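Notebook, Tahiri bench — glaze absorption, second round
13/05/2024

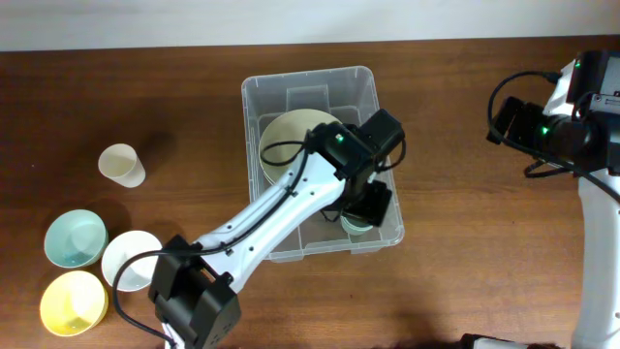 Cream piece and small green bowl in the clear bin.

Repeated the soak test on the Histo clay body after Asmaa questioned the May numbers. Her point was that the scale had drifted between the dry and the wet weighing. Checked it with the 1000 g reference before and after every batch. No drift this time.

Procedure as before: dry at 70 C overnight, weigh, boil for 5 hours, leave in the same water until cold, blot with a damp cloth, weigh again. Blotting is still the weak step. Rodel presses harder than I do and his readings come out lower. From now on one person blots a whole batch.

Eight unglazed tiles, all from the Idcombe firing. Seven sit close together. The eighth took up clearly more water than the rest — hairline crack on the back, found under dye. Left in the table, excluded from the mean.

Cone packs from the lower shelf look underfired. Mostafa will move the thermocouple before the next load. Not changing the clay recipe until that is done.

To do:
New blotting cloths, same weave.
Ask Kenza for the Hudby kiln log.
Dye check on all tiles before drying.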